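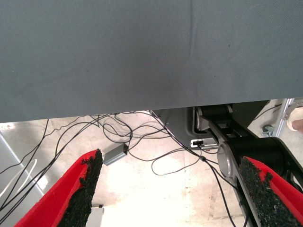

wrist cam view, red fingers, and the cable mess I've been moaning about since August

1/ right, thread on the arm because three people have asked and I keep saying "later". Driss here, I look after the one at the Clunport unit. this is what I did this morning and what's still to do

2/ symptom first. arm would run fine, then drop off the controller mid move. no pattern. could do 30 cycles, could do 2. once it got to 457 and I told everyone it was fixed. it was not fixed

3/ spent ages blaming the software. reinstalled it. rolled it back. reinstalled it again. should of looked under the panel first – always look under the panel first

4/ black cable into the little white connector on the grey bracket, that's the one I was after. if you wiggled it gently with the arm powered and holding still, the status light on the controller went out. wiggle back, light on. there's your fault

5/ so: power off at the wall, wait, arm propped so it can't flop. pulled the plug, looked at the pins with a torch. one was sitting lower than its neighbours. teased it up with a needle, pushed the plug home till it clicked

6/ it clicked! it had never clicked before. make of that what you will

7/ why it worked loose in the first place: cable had no slack at the plug end. every time the base swung to the far side it got a tug. there's plenty of cable down there, loops and loops of it, just none where it's needed

8/ pulled 18 cm back through and made a proper loop by the bracket. not tied yet, want to watch it move for a day before I commit to a tie

9/ fingers next. red printed ones, black grippy pads stuck down the inner faces. the pads are going ragged at the edges, bits come off on your thumb. still hold fine on boxes, less good on anything smooth

10/ Stelmakh sent a sheet of the same stuff ages ago and it's in my drawer. plan is peel, scrape, wipe with alcohol, new strip, clamp overnight. don't do one side only. I did one side only last time and everything came up squint

11/ someone asked if I recalibrate after swapping pads. yes. new pads are thicker than worn ones so the closed position shifts. home it, close it on a bit of card, save that as the zero. two minute job

12/ small stuff while I'm down there: wiped the wrist camera lens (soft cloth, not your sleeve), nipped up the screws on the last joint, one was a quarter turn out. put a paint dot across each so I can see if they creep

13/ do NOT use the strong threadlock on those btw. ask the lads at Vutton how they know

14/ the cables on the floor. yes I know. power on one side, data on the other, labels both ends, that's the plan. at the minute it's a bit of everything going everywhere and I can't tell you what half of it feeds without following it by hand

15/ Drandora have theirs in a braided sleeve up off the floor and I'm quite jealous. sleeve is on order

16/ tests after the plug fix: slow sweep to both ends, then full speed, then full speed with me tugging the loop like a horrible child. light stayed on for all of it. leaving it on a pick and place loop till home time

17/ will post the pads when they're done, probly tomorow. if it drops out again tonight I'll be back here sooner and grumpier

18/ quick edit as I've had the same question twice – no, don't hot glue the plug in. you'll want it out again one day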